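Why Do We Sort the Rubbish?

Somewhere in your home there is a bin. You may be on good terms with it, or you may be the person who balances one more yoghurt pot on top and walks away whistling. Either way, the bin gets full, somebody grumbles, and the rubbish goes out of the door. Most people stop thinking about it at that point. The rubbish, sadly, keeps going.

Where does "away" go?

Grown-ups say they are throwing something away as if Away were a small town by the sea. There are really only a few places it can be. Some rubbish is buried in a huge hole in the ground called a landfill. Some is burned in a very hot furnace, and the heat can be used to make electricity. The rest is turned into something else, and that is called recycling.

Burying things sounds tidy until you remember that they are still there. An apple core will rot. A glass jar will sit in the dark for longer than your great-great-grandchildren will be around to complain about it.

Why can't it all go in together?

Imagine that your class has made 30 jam sandwiches, 30 paper hats and a bowl of custard. Now imagine tipping the lot into one sack and giving it a shake. You still own everything you owned before. You just don't want to touch it.

Recycling has the same trouble. Paper is made into new paper by mashing it up with water, and a mash with gravy in it makes poor paper. Glass is melted, but a china cup doesn't melt at the same heat, so bits of it end up as lumps in somebody's new bottle. Plastics look like one big family and behave like seven cousins who can't sit at the same table. That is why you may find a little triangle with a number in it on the bottom of a tub. The number tells you which cousin you've got.

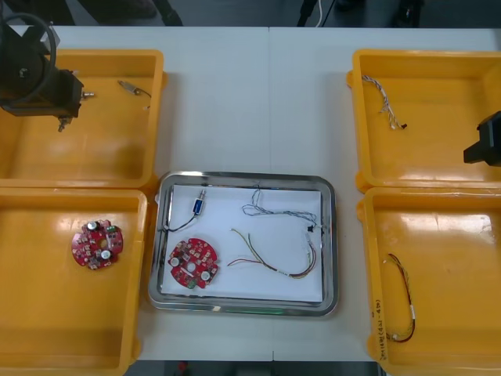 How do sorting centres do it?

If you've mixed your cans with your cardboard, a sorting centre has to unmix them. At the one in Redalen, lorries start tipping out their loads at seven in the morning, and it smells about as good as you'd expect. Everything goes up a moving belt. Big flat cardboard rides over the top of some spinning discs while smaller things drop through the gaps.

Next come the magnets. Steel food tins jump up and stick. Drinks cans made of aluminium take no notice of magnets whatsoever, so they need a cleverer trick: a spinning machine that gives them an invisible shove and sends them hopping off the end of the belt. Paper is light enough to be blown about. People watch the belt too, and pull out the things that should never have been there. The list at Redalen includes garden hoses, nappies, a bowling ball and one very surprised-looking garden gnome.

What can you do?

Rinse things. A quick swish will do, and nobody needs to polish a bean tin. Squash your bottles if your council asks you to. Keep batteries well out of the ordinary bin, as they can catch fire when they're crushed. Ask where your nearest battery box is and let a grown-up take them there.

Rules change from place to place, so your cousin's bin may happily eat things that yours won't. This is annoying. Look at the chart on the lid or on your council's website, and try not to argue with your cousin about it.

Words to know

Landfill: a very big hole for rubbish, covered over with soil when it's full.

Compost: what peelings and leaves turn into when worms and tiny living things have finished with them.

Contamination: the wrong stuff mixed in with the right stuff. See custard.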